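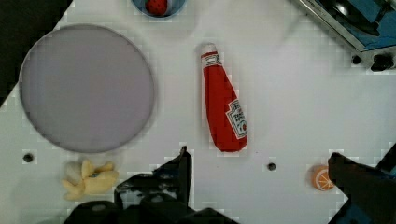
Ticket 831: Play food set, seam on ketchup bottle
Status: open
Opened by: Tania Howlader
Assigned to: Hamish Baxter, Storer support

Tania, 9:10
Good morning. We bought the Storer play kitchen food for our playroom in June, order 267. The problem is with the red plush ketchup bottle. The seam under the white cap opens when children pull on it, and I can put one finger inside. The label is still well attached. I did not find any problem with the orange slice, the strawberry or the yellow plush piece.

Hamish, 10:25
Thank you, Tania. Please tell me if the bottle was washed, and at what temperature. Is any filling coming out?

Tania, 11:40
It was washed one time, by hand, in cold water. No filling came out until now. I have put the bottle away from the children - they ask for it every day.

Hamish, 13:05
Then please do not sew it yourself, or the exchange is not possible. I have requested a new bottle under part number 318. You can keep using the plate and the blue bowl as before.

Tania, 13:30
Understood. Please send it to the Clillness address, the side entrance. Do I have to return the old one?

Hamish, 13:50
Yes, a return label will be in the box. I keep the ticket open until the new bottle arrives.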